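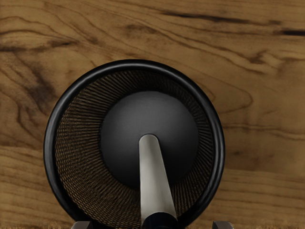
나데티 제면기 웨로는 물로 씻어도 되나요?

본체는 물에 담그거나 흐르는 물에 씻지 마시고, 마른 솔로 밀가루를 털어 내신 뒤 마른 천으로 닦아 주세요. 반죽받이 판과 손잡이는 따로 떼어서 물로 씻으실 수 있습니다.

나데티 웨로 수동 제면기
Nadetti Wero
판매 및 수리: 플리밀스카 주방상점

저희 가게에서 제일 오래 설명하게 되는 물건이 이 제면기예요. 손잡이를 돌려 반죽을 펴고, 칼날 쪽으로 옮겨 끼워 면을 뽑는 것이 전부인 단순한 기계인데, 막상 손님과 마주 앉으면 반죽 이야기, 밀가루 이야기, 어릴 적 칼국수 이야기까지 하다가 차 한 잔이 다 식어 버리곤 합니다. 그래서 이 페이지도 조금 깁니다. 급하신 분은 아래쪽 규격만 보고 가셔도 되고, 시간이 있으시면 천천히 읽어 주세요.

웨로는 전기를 쓰지 않습니다. 모터를 달 자리도 없고, 나중에 따로 달 수 있는 부품도 나오지 않아요. 손으로 돌리는 속도가 답답하지 않을까 걱정하시는 분들이 계신데, 두세 식구가 먹을 면이라면 반죽을 펴고 써는 시간보다 물 끓는 시간이 더 길 때가 많습니다. 다만 한 번에 열 명분씩 뽑으셔야 하는 댁이라면 팔이 꽤 고단하실 테니, 그런 경우에는 주문 전에 저희와 먼저 이야기를 나누시면 좋겠습니다.

규격

제품명: 나데티 웨로
방식: 수동 회전식, 롤러 두 개
몸체: 도금 강판
롤러: 알루미늄 합금
칼날: 강철, 넓은 면용과 가는 면용 일체형
본체 폭: 26cm
본체 무게: 3,710g
두께 조절: 일곱 단계
한 번에 작업하기 좋은 반죽의 양: 900g까지
고정 방식: 나사 조임쇠
보증: 두 해
구성품: 본체, 손잡이, 조임쇠, 반죽받이 판, 청소용 솔, 한글 설명서

무게에 대해서 한마디만 덧붙일게요. 상자를 받아 드시면 생각보다 묵직하다고들 하십니다. 이 무게가 작업할 때는 참 고마워요. 가벼운 제면기는 된 반죽을 넣고 돌리면 몸체가 들썩거려서 한 손으로 누르고 한 손으로 돌리게 되거든요. 웨로도 조임쇠를 꼭 쓰셔야 하지만, 조여 둔 다음에는 두 손이 편안합니다. 대신 높은 선반에 올려 두고 쓰시는 것은 말리고 싶습니다. 허리 아래 서랍이나 싱크대 하부장이 제자리예요.

조임쇠는 두께가 5cm를 넘지 않는 상판에 물릴 수 있습니다. 상판 아래에 가로대가 지나가거나 서랍이 바짝 붙어 있으면 조임쇠가 들어갈 틈이 모자랄 수 있으니 주문 전에 손을 넣어 한번 만져 보세요. 원목처럼 눌린 자국이 남기 쉬운 상판이라면 조임쇠와 상판 사이에 두꺼운 천을 한 장 접어 끼우시면 됩니다.

두께 단계 이야기

옆면의 동그란 조절기를 살짝 당겨 돌리면 숫자가 바뀝니다. 숫자가 커질수록 얇아져요. 처음에는 1에서 시작해 반죽을 반으로 접어 가며 대여섯 번 통과시키고, 표면이 매끈해지면 한 칸씩 올립니다. 마음이 급해서 두 칸씩 건너뛰면 가장자리가 찢어지거나 롤러 옆으로 반죽이 밀려 나오니 한 칸씩만 가 주세요.

저희가 집에서 해 먹으면서 정착한 단계는 이렇습니다. 정답은 아니고요, 댁의 입맛에 맞춰 바꾸시면 됩니다.

칼국수: 4, 넓은 칼날
수제비를 납작하게 뜯을 때: 4, 칼날 없이
잔치국수 느낌의 가는 면: 5, 가는 칼날
달걀 반죽 파스타: 6, 넓은 칼날
만두피: 6, 칼날 없이 펴서 둥근 틀로 찍기
라자냐: 6, 칼날 없이

7단계는 속이 비칠 만큼 얇게 펴지는데, 칼국수 반죽으로는 권하지 않아요. 끓는 물에 들어가자마자 흐물흐물해지더라고요. 달걀노른자를 넉넉히 넣은 반죽으로 속을 채운 파스타를 만드실 때 한번 써 보세요.

반죽은 어떻게 하느냐면요

제면기를 사 가신 분들이 다시 전화를 주시는 이유는 거의 반죽입니다. 손으로 밀 때의 반죽을 그대로 넣으시면 대체로 질어요. 기계에 넣을 반죽은 처음 뭉쳤을 때 '이게 정말 뭉쳐지나' 싶을 만큼 되직하고 거칠어야 합니다. 밀가루 400g에 물 170g, 소금 한 작은술로 시작하시고, 물은 한꺼번에 붓지 말고 세 번에 나누어 넣어 주세요. 부슬부슬한 덩어리가 되면 꾹꾹 눌러 한 덩이로 모은 다음, 봉지에 넣어 실온에서 30분 쉬게 둡니다. 쉬고 나온 반죽은 같은 반죽이 맞나 싶게 순해져 있어요.

쉬게 한 반죽은 주먹만 하게 나누고, 쓰지 않는 덩이는 다시 봉지에 넣어 두세요. 겉이 마르면 롤러를 지나면서 부스러기가 떨어지고, 그 부스러기가 다음 장에 박혀 면이 뚝뚝 끊깁니다. 덩이를 손바닥으로 납작하게 눌러 롤러 폭보다 조금 좁게 만든 다음 넣으시면 가장자리가 깨끗하게 나와요.

덧가루는 펼 때는 조금만, 썰기 직전에는 넉넉하게 뿌립니다. 저희는 밀가루보다 옥수수 전분을 좋아해요. 면끼리 잘 붙지 않고 국물도 덜 탁해집니다. 써신 면은 가볍게 털어서 한 줌씩 말아 두시면 되고, 바로 드시지 않을 거라면 그 상태로 얼리셔도 괜찮습니다. 얼린 면은 녹이지 말고 그대로 끓는 물에 넣어 주세요. 12월이 되면 저희 집 냉동실 한 칸은 늘 칼국수 뭉치 차지랍니다!

처음 쓰시는 날

상자에서 꺼내신 제면기에는 공장에서 바른 기름이 얇게 남아 있습니다. 마른 천으로 겉과 롤러를 닦으시고, 버릴 반죽 한 덩이를 준비해서 롤러와 두 칼날에 골고루 통과시켜 주세요. 처음 나온 반죽에는 거뭇한 기름이 묻어 나오기도 하는데, 묻어나지 않을 때까지 같은 덩이를 접어 가며 되풀이하시면 됩니다. 이 반죽은 아깝더라도 드시지 말고 버려 주세요.

손잡이는 몸체 옆 구멍에 끼우기만 하는 방식이라 돌리다가 빠지는 일이 가끔 있습니다. 끝까지 밀어 넣고, 돌리는 동안 바깥쪽으로 당기지 않으시면 괜찮아요. 왼손으로 돌리시는 분은 본체를 반대로 놓으셔도 되는데, 그럴 때는 반죽받이 판을 떼고 쓰시는 편이 수월합니다.

관리와 보관

쓰고 나서 곧바로 닦으려고 하시면 오히려 반죽이 문질러져 틈으로 들어갑니다. 한 시간쯤 그대로 두어 묻은 반죽이 마르게 하신 뒤 솔로 털어 주세요. 칼날 사이에 낀 것은 나무 꼬치로 살살 밀어 내시고, 쇠젓가락이나 칼끝은 쓰지 말아 주세요. 식기세척기도 안 됩니다. 한 번만 돌려도 롤러 색이 변하고 안쪽 축에 녹이 슬어요.

한 해에 한두 번은 롤러 양쪽 끝에 식품용 미네랄 오일을 한 방울씩 떨어뜨려 주세요. 식용유는 시간이 지나면 끈적하게 굳으니 쓰지 않으시는 게 좋습니다. 돌릴 때 끽끽 소리가 나면 기름이 필요하다는 신호이고, 기름을 주어도 드르륵 걸리는 느낌이 계속되면 안쪽에 마른 반죽이 들어간 경우가 많으니 억지로 돌리지 마시고 저희에게 보내 주세요.

함께 쓰시면 좋은 것

부하리 면 건조대: 접으면 긴 막대 모양이 되어 서랍에 들어갑니다. 팔이 여덟 개이고, 2인분씩 두 번 걸기에 알맞아요. 웨로 구성품에는 들어 있지 않으니 따로 담아 주세요.

부하리 리넨 보자기: 반죽 위에 덮거나 썰어 둔 면 밑에 깔아 쓰는 도톰한 천입니다. 처음 빨면 조금 줄어듭니다.

웨로 가는 면 교체 칼날: 오래 쓰셔서 면이 깨끗이 잘리지 않을 때 바꾸는 부품입니다. 교체에는 본체를 열어야 해서, 칼날만 보내 드리지 않고 저희가 본체를 받아 작업해 드려요.

자주 주시는 문의

메밀 반죽도 됩니다. 다만 메밀만으로는 찰기가 모자라 롤러에서 갈라지니, 밀가루를 절반 섞어 시작해 보시고 손에 익으면 메밀을 조금씩 늘려 가세요. 단계는 4까지만 올리시는 편이 안전합니다.

쌀가루 반죽은 권하지 않습니다. 익반죽을 해도 롤러에 잘 들러붙고 떼어 내기가 무척 번거로워요. 시금치나 비트를 갈아 넣은 색 반죽은 얼마든지 하셔도 되지만, 채소 물만큼 물을 줄이시고 섬유질 건더기는 체에 한 번 걸러 주세요.

아이와 함께 쓰셔도 되느냐는 문의에는 늘 같은 말씀을 드립니다. 손잡이 돌리는 일은 아이에게, 반죽 넣는 일은 어른에게 맡겨 주세요. 손가락이 롤러 가까이 가지 않도록 옆에 계속 계셔야 하고, 쓰지 않을 때는 손잡이를 빼서 따로 두시면 됩니다.

배송과 수리

오후 두 시 전에 결제하신 주문은 그날 포장해서 내보냅니다. 상자가 무거워 현관 앞에 내려놓고 가시는 경우가 많으니 받으실 때 허리 조심하시고요. 상자를 여신 뒤라도 반죽을 통과시키지 않으셨다면 받으신 날부터 2주 안에 반품하실 수 있습니다. 한 번이라도 반죽을 넣으신 제품은 위생 문제로 교환만 가능하고, 이것도 제품에 결함이 있을 때로 한정됩니다.

보증 기간 동안 롤러 간격이 틀어지거나 조절기가 헛돌면 무상으로 고쳐 드립니다. 물로 씻어 생긴 녹과 떨어뜨려 휜 몸체는 유상이에요. 수리를 맡기실 때는 손잡이도 꼭 같이 넣어 보내 주시고, 상자 안에 어떤 반죽을 몇 단계에서 돌리실 때 문제가 생겼는지 메모를 한 장 적어 주시면 원인을 찾기가 훨씬 빠릅니다. 다 고친 기계는 저희 부엌에서 칼국수 반죽으로 시험해 본 뒤 깨끗이 털어서 돌려보내 드립니다.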